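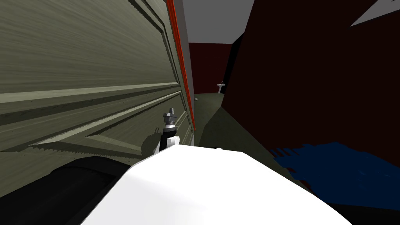
Home Talks Notes Handouts Links

Draught-proofing an older house: speaker notes
Gillespie Drummond, Paterson evening series

Start on time at 7 pm. Talk runs 40 minutes, then questions. Handouts are on the side table.

Opening. Most people come to this subject through the heating bill. Ours was $2,335 the winter we moved in and $2,077 the winter after. Same furnace, same thermostat setting. Say clearly that the second winter was a bit milder, so the work can't take all the credit.

Where the air goes. Warm air rises and leaves at the top of the house, and cold air comes in low to replace it. Attic hatches, pipe holes and the sill above the foundation matter more than windows in most houses. Ask who has been up to look at their attic hatch this year. Wait for hands.

Finding leaks. Pick a cold, windy evening. Turn on the bathroom fan and the range hood, shut the windows, and walk around with an incense stick. Mark each leak with painter's tape. Calum MacLeish found 18 in his bungalow on Dorkedura Road, most of them along the baseboards.
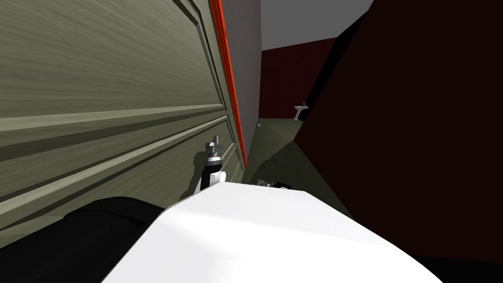
Should I seal the attic or the basement first?

Start with the attic. It is usually the bigger leak, and closing it slows the cold air coming in downstairs as well.

Materials. Caulk for gaps that don't move, foam for pipe holes, weatherstripping for anything that opens. Pass around the samples -- keep the rubber one back, it marks people's hands. Around a chimney or flue use sheet metal and fire-rated sealant only. Repeat this one.

Doors. Check the sweep at the bottom before replacing anything else. Close the door on a strip of paper and pull. If the paper slides out freely, the seal on that side is worn.

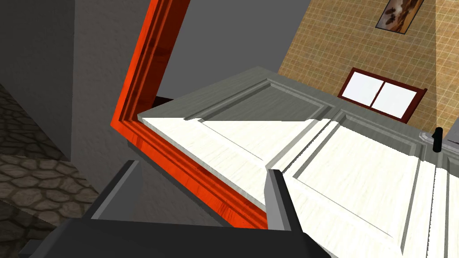
Do the paper test at the top corner too, and on the hinge side. A seal can be tight at the latch and loose everywhere else. Sometimes moving the strike plate over a little is enough, and that costs nothing.

Ventilation. A tighter house holds more moisture. Run the bathroom fan after showers and watch for fog on the windows in February. Anyone with a gas water heater should have it checked for backdrafting once the sealing is done.

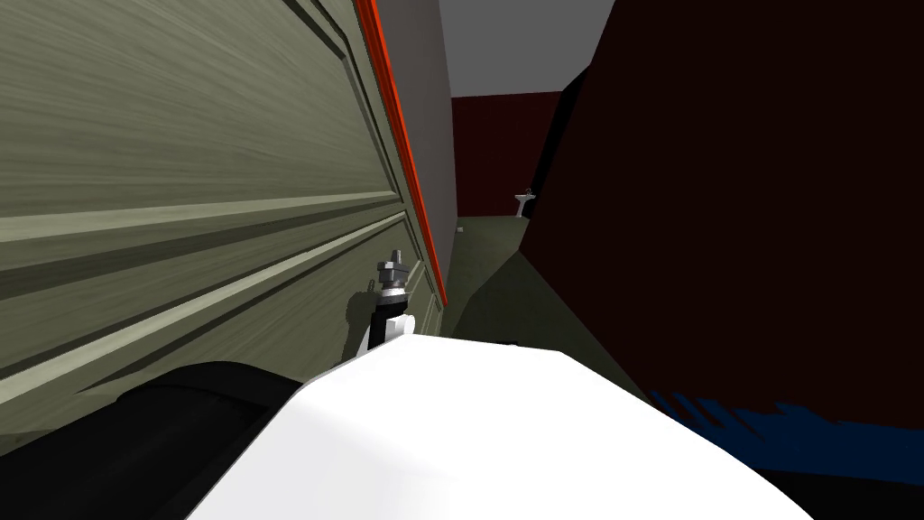

Green panelled door, with the grey wall just past its edge.

Close with the handout list, then questions. If the projector quits, skip to materials -- that part works without slides.

Last updated: February

Contact | Copyright Gillespie Drummond | Back to top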